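# Un sitio para cada brocha

El proyecto empezó con una pregunta de lo más doméstica: ¿por qué las brochas de maquillaje acaban siempre tiradas en la mesa, si tenemos dónde ponerlas? En el taller de Trodimley nos pareció un tema estupendo - pequeño, cotidiano y lleno de detalles - y nos pusimos a ello en marzo.

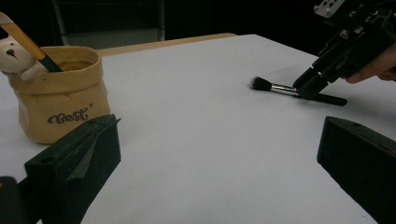 *Por Melaniia Demchenko y Rami Bataineh · Taller de Trodimley · jueves, 2 de abril de 2026*

## El recipiente

Elegimos una maceta de color beige con forma de bolsita de papel, con el borde doblado hacia fuera y un osito blanco asomado a un lado. ¡Nos encantó desde el primer día! Dentro guardamos también un pincel de mango amarillo anaranjado, y así comparamos dos herramientas muy distintas en el mismo bote. La palabra «Best» impresa en el frente nos sirvió de referencia para colocarlo siempre mirando hacia la persona.

Pasamos un cuestionario a 22 compañeros y les pedimos que guardaran una brocha como lo harían en casa. Lo que más nos sorprendió fue la variedad de gestos: hay quien la agarra por el extremo del mango, quien la coge junto a la virola y quien la arrastra primero hasta el borde de la mesa (esto último no lo habíamos previsto para nada).

## La brocha

Trabajamos con un modelo de mango negro, virola plateada y pelo muy denso en forma de cúpula. Es una pieza preciosa para estudiar, porque el cabezal oscuro se va aclarando hacia las puntas y cualquier fibra fuera de sitio se nota enseguida.

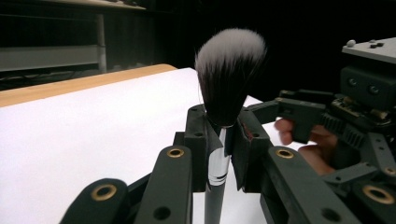 *Figura 2. Brocha en vertical, con las puntas claras hacia arriba.*

Nuestra recomendación es guardarla así, con el pelo arriba y sin apretarla contra otras. Dede Yakubu, nuestra tutora, nos sugirió probar también un bote más alto, y Britt-Marie Skjelbred ya tiene dibujado uno con divisiones interiores. Nos falta decidir el fondo - fieltro o corcho - y repetir el cuestionario con gente que se maquille a diario.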